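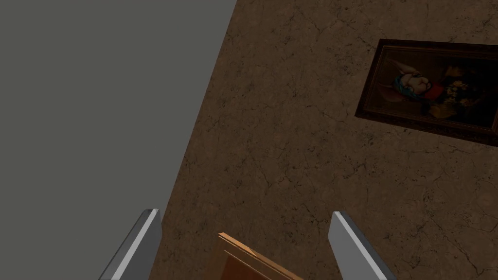 Simulation corner

The Calvo planner has a new release, and with it a fix for the fault that ate most of January. Readers with long memories will recall that the wrist camera view was being fed to the perception module with the wrong idea of which way was up. With the arm held level this did no harm at all, so of course we only ever tested it level. Tip the wrist over and the module would calmly report that the wall was a floor, and the planner would calmly agree.

Ilango Mudaliar found it in the end by running 325 tilted poses overnight in the Drustby test rooms, the ones with the cracked brown plaster and the old-master painting in a dark frame. We used to think the decoration was a waste of graphics memory. The painting has since been promoted, as the segmenter kept filing it under "cupboard, possibly open" and the planner twice set off to find the handle. It now has a class of its own, and 31 new test cases to keep it there.

Two smaller changes. The approach step now waits for up to 60 frames of steady tracking before it commits to closing the fingers, which makes everything a bit slower and the logs a great deal duller. And the replay tool in Laltero will let you scrub backwards, a feature first asked for when it was still called something else.

If you have local patches to the camera transform, please throw them away before you update. Yes, even the good one. Bug reports to the usual list, with the pose file attached this time.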